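Food Waste in Shared Student Kitchens at Dindedthorpe
Final report, Cropper Residences Group
Prepared by Raelene Henare, Fredy Condori and Boris Jireš
Supervisor: Consuelo Yupanqui

1. Purpose

The group was asked to find out how much fresh food is thrown away in the shared kitchens of the Cropper residences, and at what stage it is lost. Earlier student work had dealt only with the canteen.

2. Method

Residents of 15 kitchens kept a waste diary for four weeks. Each entry recorded the item, its weight and the reason for disposal. Diaries from 11 kitchens were complete enough to use. The remaining four had gaps of several days and were left out of the totals. Short interviews were held with one resident from each kitchen.

3. Findings

The usable diaries contained 239 entries. Bread and salad leaves were named most often, followed by cooked rice and soft fruit. Most residents gave the same reason for disposal — the food had been bought in a larger pack than one person could finish. Labelling made less difference than expected. Kitchens with named shelves wasted nearly as much bread as those without, although they reported fewer disputes.

Fruit was treated differently from other food. Several residents said they would eat an apple with wrinkled skin but would not offer it to a guest.
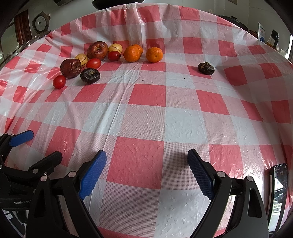

Should fruit be stored separately from vegetables in a shared kitchen?
Apples are best kept apart from leafy vegetables, as the gas they give off as they ripen makes leaves turn yellow sooner.

4. Recommendations

Each kitchen should have one open shelf for food that anyone may take. The residences office should also ask the Greretti shop to sell bread in half loaves during term. A second diary study should include the Omo building, which was closed for repairs during this project.

Submitted 2 June 2024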